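别再教我叠衣服了

我对叠衣服这件事的意见,攒了不少年。起因是二月里报的一门线上收纳课,叫Grustanum,学费2,000块,学完发一张电子证书。课上说,一件T恤应当叠成能自己站起来的小方块。我练了一个晚上,方块站了15秒,然后像喝多了的亲戚一样,慢慢歪到旁边那块身上去了。 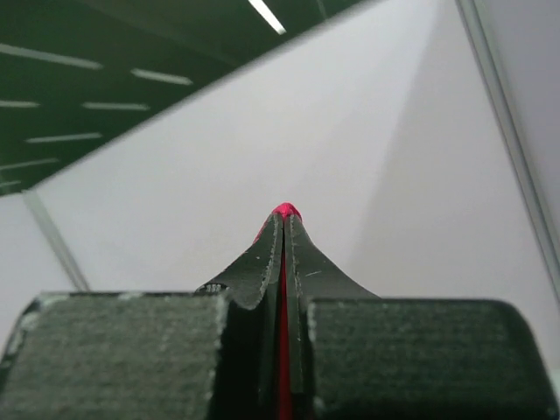 歪了也就歪了,真正让我恼火的是课里的口气。老师讲,抽屉乱的人心里也乱。我认识几个抽屉极整齐的人,心里乱得很,只是袜子排得好。把衣物和人品绑在一起,大概是收纳行业最赚钱的发明,卖盒子的Istex和卖隔板的Duman都该给它分红。

我主张按布料的脾气来。衬衫挂着,裤子对折,针织的、软塌塌的那一类,拎起来抖两下,放平,折个大概,到此为止。软布本来就不打算保持任何形状,你刚压平一个角,另一个角又鼓起来。跟它讲几何,输的总是你。

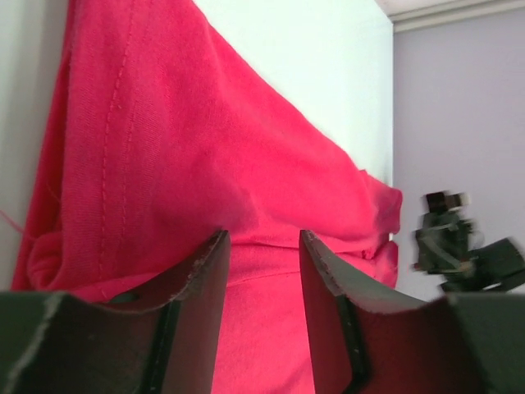 红布一块,褶子自便。

有人会说,不叠就会皱。会的。可叠了也皱,只是皱成四道直线,显得有计划。我那套Nonow的衣物分隔盒用了四个月,拿出来的每件衣服上都印着格子,穿出去像刚拆封的地图。后来盒子改装电池和过期的药膏,倒是很称职。

时间也该算一算。每周一筐衣服,照课上的规矩叠,要60分钟;照我的规矩,烧一壶水的工夫就够了,水开了还能顺手泡杯茶。省下来的时间我并没有拿去学外语,多半是坐着,看那堆颜色鲜艳的东西摊在那里,觉得也不难看。
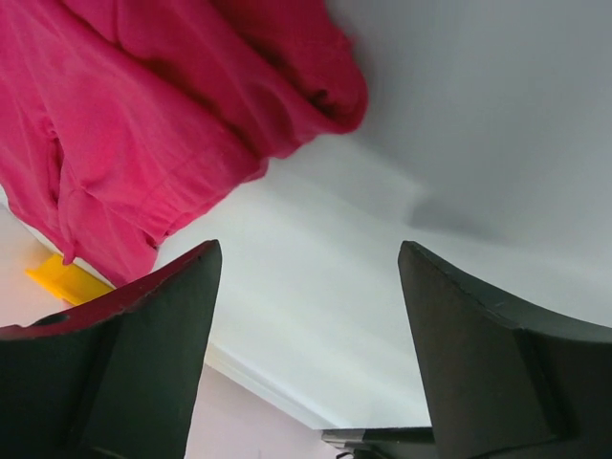
那么什么值得叠

床单值得,因为不叠它占地方。客人要用的毛巾也值得,这是礼貌。毛衣折两折,别挂,挂久了肩膀上会长出两个角。

其余的,家里人找得到就行。内衣我一律扔进抽屉,关得上便算收好。至于那张电子证书,我存在电脑桌面上,左边是没起名字的文件夹,右边也是。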